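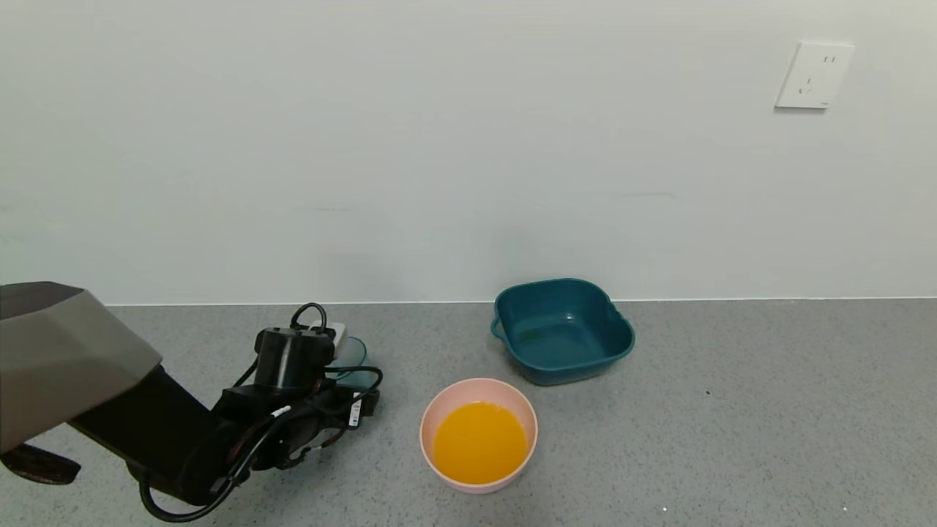
Speckled grey

Garage floor: flake, plain grey or just seal it?

slabandlevel
Original poster

Double garage, house is in Gresolcombe, slab went down when the place was built in the eighties. It's bare concrete, dusty, a few oil stains where the previous owner parked his ute. We want it a mid grey with a speckle so it doesn't show every bit of dirt that gets walked in. One car lives in there, the other side is bikes, the chest freezer and my bench.

Three options so far:

Full flake epoxy done by a contractor. Vavstead quoted for grind, base coat, flake, two clear coats. Not cheap.

Ondivmont DIY kit in grey, which comes with a bag of flake you throw on by hand.

Penetrating sealer and live with the colour of the slab.

I can hire a grinder. Partner thinks sealer is fine and we should spend the money on the back fence. Interested in what people have had down for a few years, good or bad.

kerbside_col

Had the contractor version done at our last house. Looked the same the day we sold as the day it went down, apart from one chip where I dropped a jack. If you're staying put, get it done properly once.

The grind is most of the job. Anybody who tells you an acid wash is enough for an eighties slab is selling you something.

mudroom

I'll disagree a bit. We acid etched and used a two-pack from the hardware shop and it's still down, with two cars on it. There's a bit of lift at the roller door where the weather gets in and nowhere else. Not saying it's better than a grind, but it isn't a guaranteed failure either.

kerbside_col

How long has it been down?

mudroom

Coming up to three years.

kerbside_col

Get back to me at ten.

pebblecrete77

Before you spend anything, do the plastic sheet test. Tape a square of clear plastic to the slab on all four sides, leave it a couple of days, see if there's moisture under it. Do one in the middle and one against the wall that's cut into the hill, if you've got one. A lot of those older slabs have a poor membrane or none at all. If it's damp then no coating will stay on and you're choosing between sealer and nothing.

slabandlevel
Original poster

Good tip, will do both spots this week. The back wall is below ground level outside so I'm a bit worried about that one.

How much flake do people put down? The kit comes with one bag and the instructions just say "to taste".

pebblecrete77

The bag in the kit is for a light scatter. You'll get a sprinkle of chips with a lot of plain grey between. If you want a proper all-over speckle you broadcast to refusal, meaning you keep throwing until the base coat won't take any more, then scrape and vacuum the loose stuff once it's cured. That takes several times what they give you. I bought extra bags of flake on their own and they were $99 each. Buy them from the one batch or the colours can be off.

tin_shed_sally

Light scatter looks terrible imo. It looks like you dropped something. Either go full flake or leave it plain.

mudroom

Ours is light scatter and I like it. It's a garage.

tin_shed_sally

Fair enough, it's your floor. The other issue is that with a light scatter you don't get much grip. Full flake has a bit of texture under the clear coat. Plain epoxy with a wet car on it is like an ice rink.

granitegrey

Whichever you pick, ask about anti-slip in the top coat. It's a fine grit they stir through. Too much of it and you can't mop the floor, the mop just sheds. Ours was overdone and I have to use a deck brush and a hose. Ask to see a sample board and rub your hand on it.

On colour, go a shade darker than you think. Samples look darker in the shop than they do across a whole double garage with the door open. Mid grey base with black, white and a lighter grey chip hides tyre marks, leaves and dog hair. The blends with a lot of white in them don't hide anything.

lanewayview

Going against the tide here, but sealer. I've got a penetrating sealer on mine from Makowska, rolled it on in a morning, and the dusting stopped completely. Oil wipes up if you get to it the same day. When it wears you roll on more. No peeling, no hot tyre pickup, no scraping it all off in eight years when you're sick of it. You won't get your speckle though, and your old oil stains will still be there.

kerbside_col

Sealer is fine for a shed. He said he wants it to look decent.

lanewayview

He also said he's got a fence to build.

slabandlevel
Original poster

Thanks all. Update on the moisture test: middle of the slab bone dry, back wall had a light fog under the plastic. Not droplets, just fog.

Also got the second quote, $422 more than Vavstead for what reads like the same job, except theirs includes filling the control joints.

pebblecrete77

Fog at the wall isn't great but isn't the end of it. Ask both of them about a moisture-tolerant primer and see who has a sensible answer. If one of them says don't worry about it, cross them off.

Don't let them fill the control joints solid with something rigid. The slab still moves. Ours were filled and coated over and there's now a hairline crack following every one of them. Should be a flexible joint filler, or left open and the coating taken down into the joint.

granitegrey

Second that on the joints. And check the outside of that back wall. Are your downpipes going anywhere? Is there a garden bed up against the bricks? Cheaper to fix the water than to prime over it.

slabandlevel
Original poster

There is a garden bed. And a dripper line in it. I'll turn that off and retest in a month.

tin_shed_sally

Well there's your problem.

wheelbarrow_ian

Coming in from the DIY side as I used the Ondivmont kit in January. Notes:

Start at 6 am if it's warm. The pot life in the heat is nothing like what's on the tin. I lost the last third of the second batch, it went off in the tray.

Pour it out on the floor in a ribbon and roll from there. Don't leave it sitting in the bucket.

Spiked shoes for throwing flake. Throw it up and let it fall, don't throw it at the floor or you get clumps.

The kit says it covers a double garage. On a ground slab it soaks in and you'll run short. Get the extra tin at the start.

Stay off it for longer than they say before the car goes back. I waited a week and still got a faint mark from the front tyres.

All up, including the grinder hire and more flake, I'd saved a lot less than I thought I would. Happy with it, but if the quote had been a bit lower I'd have paid someone.

slabandlevel
Original poster

That's the most useful thing I've read on it. Were you able to rent the vacuum with the grinder?

wheelbarrow_ian

Yes, same counter, $100 deposit on the vac and you get that back if you empty it. Get it. Grinding without one will put dust through the whole house, and tape up the internal door as well.

mudroom

And move the freezer out before you start, don't try to work around it. There's a bare rectangle under ours.

slabandlevel
Original poster

Plan is to dry out the back wall, retest, then go back to Vavstead about the primer and the joints. If the answer's no good I'll do a full flake myself with the kit and extra bags. Fence is going up first either way, I've been told.

lanewayview

Sealer would be dry by now.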